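Print this post | E-mail this to a friend

Still waiting for the robot that does the dishes

My sister-in-law Kirsty Mowat has a theory that I only write about household robots when my own kitchen is a mess. She may be right. As I type this there is a roasting pan in my sink that has been "soaking" for longer than I'd like to say, and I have spent the evening reading about machines that are supposed to rescue me from it.

I used to sell appliances. I did it for most of my working life, first on the floor and later on the buying side, and I've sat through more product launches than I could stand. So when somebody tells me a home robot is nearly ready, my first reaction is to ask what it costs, who fixes it, and what happens when the dog walks through. I've been asking since the first robot vacuums came in. The vacuums turned out all right, by the way, if you pick up your socks first. I own one. I spend a fair bit of my time getting things out of its way, and I freed it from under the radiator twice in September alone.

What got me going this time was a company newsletter from an outfit called Hullia, which is working on a two-armed helper it calls Moya. The newsletter had a headline about "giving people their evenings back." Araba Aidoo forwarded it to me with no comment except a row of question marks. Araba used to run the service desk when I was in buying, and she took the calls from people whose evenings had been given back to them by a bread maker.

I read the whole thing, including the parts with graphs. The number they lead with is 178, which is how many kitchen tasks they say they want Moya to learn. Want to learn. There is no number in there for how many it can do today in a kitchen it has never been in, and I looked for one. I wrote to ask. I got a friendly reply saying they were "excited by the pace," which I believe.

So I went looking at what the work looks like up close, the day-to-day stuff that doesn't end up in a headline. Plenty of it is done in simulation now, with made-up rooms and made-up arms, and the jobs are very small.

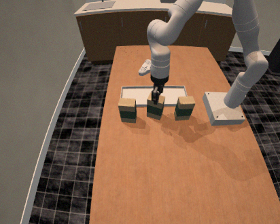
Putting things away is my test for any of these machines. Anybody can wash a plate if you hand it to them -- a dishwasher does it without any hands at all -- but the chore in my house is the picking up and the setting down in the right place. And that's the job at its barest, more or less: three tan-and-green blocks the shape of a kitchen sponge, a shallow tray right behind them, a gripper reaching down over the middle one. There's a sink back there on the counter, which made me smile, and no roasting pan in it as far as I can see. My grandson could do the blocks at two. He'd have thrown one of them, but he'd have got the idea.

I don't say that to be mean. I know it's harder than it looks, and people who know much more than I do have told me why. Rory Cruickshank spent years as a line mechanic at a plant that packed frozen pies, and when I went off on one of my rants he let me finish and then told me about the trays. They had a machine for loading pies into foil trays. It was a wonderful machine. It did one size of pie into one size of tray, and everything came down the belt facing the same way. When marketing changed the tray by 6 millimeters, the line was down for 28 hours. That was with a full crew on it, he said, and an engineer from the manufacturer sleeping in his car.

That story has stuck with me because it cuts both ways. The old kind of machine was fast and reliable and dumb as a post. What the new people are after is something you could hand a different tray and it would cope. If they get there it will be a big deal, and I'd be the first to say so (well, maybe the third, after Kirsty and whoever owns the stock). But coping with a different tray is still a long way from coping with my cupboard, where the lids live.

Think about what goes into clearing up after a plain supper. You scrape things that are stuck. You decide whether half a potato is leftovers or garbage. You find that the container you want is at the back with the wrong lid on it. You pick up a wet glass with soapy fingers and you don't squeeze it too hard, and you know from the feel whether it's about to go. You wring out the cloth. Somebody comes in and puts another cup down on the side you've just wiped, and you take it up with them, which is a part of the job I wouldn't want to see automated.

Then there is the matter of seeing. I'd assumed that a machine would see a table better than I do. I have bad eyes and I do the dishes without my glasses because of the steam. But a person leans over. If my hand is in the way I tip my head, and I don't even know I'm doing it. With a camera fixed near the gripper, the gripper itself is sitting in the view, and whatever is underneath it has to be worked out from the bits that show. I tried it at home by holding my phone against my wrist and unloading the silverware while looking only at the screen. It took me forever and I put two forks in with the spoons. Try it some time. It gave me more respect for the problem and less for the headline.

Wing-sze Lai, who edits the trade sheet I still get in the mail, thinks I'm too hard on these companies. Her argument is that every appliance started out useless. Early dishwashers leaked, early microwaves were the size of a wardrobe, and people bought them anyhow and the next one was better. I take the point. But those machines did the job they said they did, badly. A bad dishwasher still washed dishes. What I see here is a lot of money going into a machine whose first version can't do the job at all unless somebody has set out the table for it, and if I've got to set out the table then I've done the chore.

I'd like to see the claims written down differently. If I were still in buying, I'd want these answered before I let a salesman take his coat off.

1. How many times out of a hundred does it finish, start to end, with nobody touching it? In a kitchen it hasn't seen, with the owner's own junk. I don't care about the best run.

2. How long does it take? Covora, another of these firms, put out a clip last spring of an arm folding a dish towel. Very nice fold. In the corner it said the video had been sped up, in letters you'd need a magnifier for. I timed myself at 3 seconds, and mine was crooked, and it went in the drawer.

3. What does it do when it isn't sure? A person stops and asks whose cup it is. I'd want to know whether the thing stops, guesses or drops it, and I'd want to see it happen on purpose, with a block near one fingertip and a tray rim near the same place and not a lot of room to be wrong in.

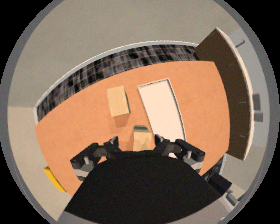 4. Who comes out when it breaks? I mean a person with a van. Pasex sold a countertop gadget through our stores years ago and there was exactly one man in the region who could open it up. He was called Gøran Dalen and he was a saint, and he retired.

5. What does it cost to keep? The price on the box was never the price. Filters, bags, blades, a subscription if they can get away with it, and they will try.

6. Where do you put it? Any appliance that doesn't have a home on the counter ends up in the basement. I've seen it with pasta machines and I've seen it with juicers, and those don't have arms.

I sent that list to Hullia as well. No answer yet on that one, friendly or otherwise. If they do write back I'll put it up, all of it, with my apologies if I owe any.

A reader asked after my last post whether I thought I'd see one of these in a normal home in my lifetime. I'm not going to give a date, partly since I don't know and partly because I once told a room full of store managers that nobody would ever pay for a refrigerator with a screen in it. My guess is that shops and warehouses get there well ahead of us. They can decide what the tray looks like and keep the dog out. Rory thinks the same and he thinks it'll be dull when it comes, a pair of arms behind a fence moving one kind of thing into another kind of thing all night. He didn't seem sorry about it. He said it was the job everyone used to call in sick for.

As for me, I'd settle for one that could put away the silverware. Just that drawer. I'd even sort the lids myself.

Kirsty has read this over my shoulder and wants it noted that the roasting pan is still there.

Comments are closed on this post, but my e-mail address is on the contact page and I do read what comes in.

Print this post | E-mail this to a friend

Contact | Copyright, all rights reserved | Back to top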